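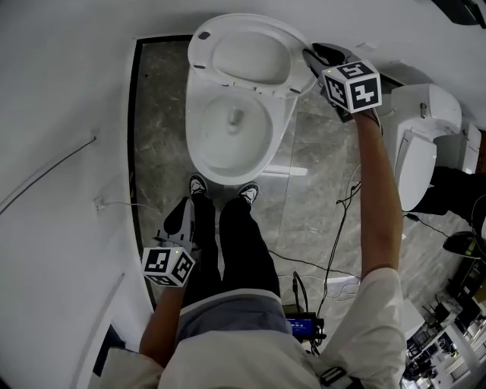 Drisosham Hut Walk: your questions answered

Last updated Jul 5, 2025

How long does the walk take?

Most parties take six days, hut to hut, with a seventh up their sleeve for weather. You can do it in five if you join the Todano and Nurmi legs, but please think twice! The stretch above Nurmi is the best of the whole track and it would be a shame to hurry through it with your head down.

How high does it go?

The high point is Stuneo Saddle. From Nurmi Hut you climb 981 metres to reach it, nearly all of it before lunch, and then it's a long, glorious ridge in the afternoon with views in every direction if the cloud behaves.

Do I need mountaineering experience?

No ropes or crampons between the spring thaw and late autumn. You do need to be comfortable on loose rock and happy walking with a full pack for seven or eight hours. If you've done a few multi-day tracks with a decent climb in them, you'll love this one.

When's the best time to go?

January is our favourite. The wildflowers are out, the creeks have dropped and it's light until well into the evening. It's also the busiest month, so book the huts early. Autumn is quieter and the colours on the valley floor are gorgeous, but nights at Nurmi can drop below zero, so bring the warmer sleeping bag.

How do I book a hut?

Through the bookings page. Pick your start date first and the calendar will show which huts are free on the nights that follow. Hut fees are paid at the time of booking. You can shift your dates once without charge.

Can I camp instead?

Yes, beside Todano Hut and Nurmi Hut only. Camping isn't allowed on the saddle or anywhere along the ridge. The ground cover up there takes decades to recover.

What's in the huts?

Bunks with mattresses, a wood heater, benches, and tank water. Bring your own stove, fuel, pots and bedding. Nurmi has the better porch. Todano has the better swimming hole, and yes, it's freezing, and yes, you should get in anyway!

Is the water safe to drink?

Boil or filter it, including the tank water. There's none at all on the ridge, so carry at least 2 litres each from Nurmi.

Are there any river crossings?

One that matters, an hour past Todano. There's a marker post on the near bank. If the water is over the painted line, go back to the hut and wait. It usually falls quickly once the rain stops.

Is there phone reception?

A bar or two on the saddle and nothing in the valleys. Carry a personal locator beacon. The visitor centre in Drisosham hires them out, along with printed maps.

How do I get to the start?

Drisosham is 241 kilometres from the coast on a sealed road. Park behind the visitor centre and take the walkers' shuttle to the trailhead. The track finishes back in town, a short stroll from the bakery. Get the plum slice!

Can I bring my dog?

Sorry, no dogs. The whole track is inside the park.

What if the forecast turns bad?

Sit tight at whichever hut you're in. Nobody will turf you out of a hut in a storm, and you can sort out the extra night's fee when you get back to town.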